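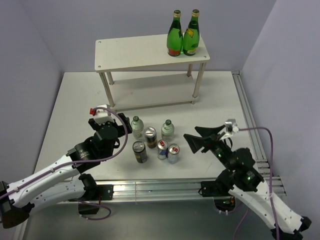

Zwei grüne Flaschen mit Goldfolie oben auf dem Regal, davor auf dem Tisch sechs Getränkebehälter.

Betreff: Etikettendruck wandert, Preise abgeschnitten
Kunde: Kulterer Getränke, Filiale und Lager
Gerät: Litmont Thermodrucker am Lagerplatz, USB
Software: Craddock Warenwirtschaft, Modul Regaletiketten
Bearbeitung: Huw Mathias, Skovico Support
Status: gelöst

Meldung des Kunden
Seit dem Update von Craddock am Sonntag drucken wir keine brauchbaren Regaletiketten mehr. Das erste Etikett sieht noch gut aus, beim zweiten sitzt der Text schon zu hoch, ab dem vierten oder fünften läuft der Preis über die Lücke auf das nächste Etikett. Betroffen sind alle Artikel, egal ob Sekt, Wasser oder Mehrwegkisten. Am Drucker wurde nichts verstellt. Rolle ist neu, dieselbe Sorte wie immer. Ausschalten und wieder einschalten hilft für genau ein Etikett. Wir brauchen die Etiketten für die Aktionsware, bitte zeitnah melden.

Skovico, 08:40
Ticket übernommen. Bitte folgende Angaben nachreichen:
- Maße der Etiketten laut Aufdruck auf dem Karton
- welche Vorlage in Craddock ausgewählt ist
- ob der Fehler auch beim Selbsttest des Druckers auftritt (Vorschubtaste gedrückt halten und einschalten)

Kunde, 09:15
Karton: 45 mm breit, 27 mm hoch, mit Lücke. Vorlage heißt "Regal Standard". Es gibt jetzt auch eine "Regal Standard (2)", die war vorher nicht da, die haben wir nicht angefasst. Selbsttest kommt sauber raus, allerdings ist das nur ein langer Streifen mit Zahlen, da kann man schlecht sehen, ob etwas wandert.

Skovico, 09:30
Der Selbsttest läuft ohne Lückenerkennung, sagt also nur, dass Druckkopf und Vorschub arbeiten. Bitte als Nächstes den Sensor neu kalibrieren: Deckel zu, Vorschubtaste und Pausetaste zusammen halten, bis die Lampe zweimal blinkt, dann loslassen. Der Drucker schiebt einige leere Etiketten durch und bleibt an der Lücke stehen. Danach 16 Etiketten von einem beliebigen Artikel drucken, in einem Auftrag, nicht einzeln.

Kunde, 10:05
Kalibriert, Lampe hat geblinkt, Etikett bleibt an der Abrisskante stehen wie es soll. Beim Druck trotzdem das gleiche Bild. Einzeln gedruckt geht es, im Stapel nicht. Das hatten wir in der Meldung nicht dazugeschrieben.

Skovico, 10:20
Danke, das grenzt es ein. Wenn einzelne Aufträge passen und Stapel nicht, stimmt meistens die Seitenhöhe nicht, die der Treiber an den Drucker schickt. Bitte prüfen:
Windows, Drucker und Scanner, Litmont, Druckeinstellungen, Reiter "Seite". Welche Höhe steht dort?

Kunde, 10:35
Dort steht 45 x 27. Also richtig.

Skovico, 11:10
Fernwartung, Dauer bis 11:50.
Treibereinstellung kontrolliert, Höhe 27 mm, Medientyp "Etikett mit Lücke". In Ordnung.
Testdruck aus dem Windows-Editor über mehrere Seiten: kein Versatz.
Testdruck aus Craddock, Vorlage "Regal Standard": Versatz wie gemeldet.
Damit liegt es an der Vorlage oder am Druckmodul. Im Vorlageneditor ist für "Regal Standard" eine Höhe von 27 mm eingetragen. Die neue Vorlage "Regal Standard (2)" hat 40 mm. Beide haben intern dieselbe Kennung. Offenbar legt das Update die mitgelieferte Standardvorlage neu an und überschreibt die angepasste nicht, sondern stellt sie daneben. Beim Drucken zieht das Modul das Layout aus der alten und die Seitenhöhe aus der neuen.

Versuch 1: "Regal Standard (2)" gelöscht. Nach Neustart von Craddock ist sie wieder da.
Versuch 2: Höhe in "Regal Standard (2)" auf 27 mm geändert und gespeichert. Stapeldruck ohne Versatz. Nach Neustart steht wieder 40 mm drin, Versatz wieder vorhanden.
Versuch 3: "Regal Standard" exportiert, unter neuem Namen "Regal Kulterer" importiert, dabei neue Kennung vergeben lassen. Neue Vorlage als Standard für den Arbeitsplatz im Lager gesetzt. Stapeldruck ohne Versatz, auch nach Neustart von Craddock und nach Neustart des Rechners.

Kunde, 13:25
Läuft im Lager. An der Kasse vorne haben wir den zweiten Litmont, dort ist der Fehler noch drin. Außerdem fehlt auf den neuen Etiketten der Grundpreis pro Liter. Vorher stand der klein unter dem Verkaufspreis.

Skovico, 13:45
Kasse: Die Standardvorlage wird pro Arbeitsplatz gespeichert. Bitte dort unter Einstellungen, Arbeitsplatz, Etiketten ebenfalls "Regal Kulterer" auswählen und Craddock neu starten.
Grundpreis: Beim Import verliert das Feld die Verknüpfung, wenn die Einheit aus einer eigenen Spalte kommt. Im Editor das leere Feld unten rechts anklicken, Datenquelle "Grundpreis", Einheit "Artikel.Inhalt" wählen, speichern. Bei Artikeln ohne gepflegten Inhalt bleibt das Feld leer, das war auch vorher so.

Kunde, 14:30
Kasse geht. Grundpreis ist wieder da, nur bei ein paar Sektflaschen nicht. Dort steht im Artikelstamm beim Inhalt gar nichts, tragen wir nach. Wie ist das beim nächsten Update, müssen wir das alles noch mal machen?

Skovico, 14:50
Nein, Vorlagen mit eigener Kennung bleiben beim Update unberührt. "Regal Standard" und "Regal Standard (2)" bitte stehen lassen und nicht verwenden. Vor dem nächsten Update die Vorlage "Regal Kulterer" einmal exportieren und die Datei auf dem Server ablegen. Das doppelte Anlegen der Standardvorlage wurde an Craddock gemeldet, eine Rückmeldung liegt noch nicht vor.

Interner Vermerk
Bei weiteren Kunden mit Litmont und angepasster Standardvorlage zuerst nach einer Vorlage mit "(2)" im Namen suchen. Sensorkalibrierung kann in dem Fall entfallen. Treiber nicht neu installieren, sonst sind die Medieneinstellungen weg.

Ticket geschlossen, 15:10. Wiedereröffnung durch Antwort auf diese Nachricht möglich.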